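Workplace Interiors | Working Papers
12 May 2021 | Dalholm Group, Rana
22 shares

4. Soft seating and loose textiles in the combined kitchen and lounge

4.1 Setting

The shared room at the Rana site combines a kitchen and a lounge without a full-height wall between them. The two uses are marked mainly by the floor. The lounge is laid with dark grey carpet tiles, among which accent tiles in red-orange and mustard-orange have been set, and a strip of light striped flooring runs between the carpet and the kitchen units. The upholstered pieces share one turquoise-blue fabric. This layout was retained from the earlier fit-out by Bevan and was not altered for the study.

Loose textiles (throws, cloths, covers) were treated as a separate class of object. Unlike cups or papers, they have no stable outline, and staff asked to judge whether a room was tidy disagreed about them more than about any other class. A cloth spread over a seat may be read as a cover in use or as an item left behind. Figure 1 gives a case that was difficult to code.
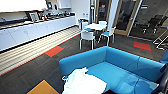 Figure 1. Lounge side of the room at Rana, with a crumpled white cloth on the sofa seat, accent tiles in the carpet and the kitchen counter along the left wall.

The cloth in Figure 1 was coded as "displaced". It extends over the front left edge of the seat and lies in folds, and under the coding scheme either condition was enough. The kettles and the coffee machine on the counter were coded as "in place", as such appliances are assigned to the worktop in the Lenunia room plan. Smaller objects on the counter were left uncoded wherever their type could not be settled from the record.

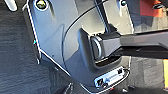
4.2 Coding of displaced items

The room log contained 1,567 entries at the close of April. Of these, 400 concerned loose textiles. Each entry was read by 2 coders working separately, and differences were settled by a fixed order of rules: position first, then folding, then distance from the assigned place. Colour was recorded but carried no weight in the decision.

Position was defined by the boundary of the seat cushions. A textile lying wholly within that boundary and flat was coded as "in place", whatever its orientation. A textile hanging over an arm was coded according to whether the room plan named that arm as its storage position. In 22 entries the plan gave no position at all, and these were removed from the comparison. 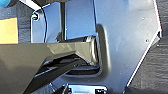
Reading time: 2 minutes

4.3 Effect of the floor boundary

Items on the striped strip were assigned to the kitchen, and items on the carpet to the lounge. The rule was simple to apply but produced some odd results for objects lying across the join. A cloth that had slipped from a seat to the carpet remained a lounge item even if its normal place was a kitchen drawer. We kept the rule in this form so that the figures could be set beside those from the Dalholm site, where the same division of the floor was used.

The accent tiles had no function in the scheme. Several staff nevertheless used them as reference points when reporting where an item had been found, and these reports were accepted where the tile colour and the nearest piece of furniture were both given. Reports naming the colour alone were returned for clarification, as red-orange occurs on both sides of the lounge.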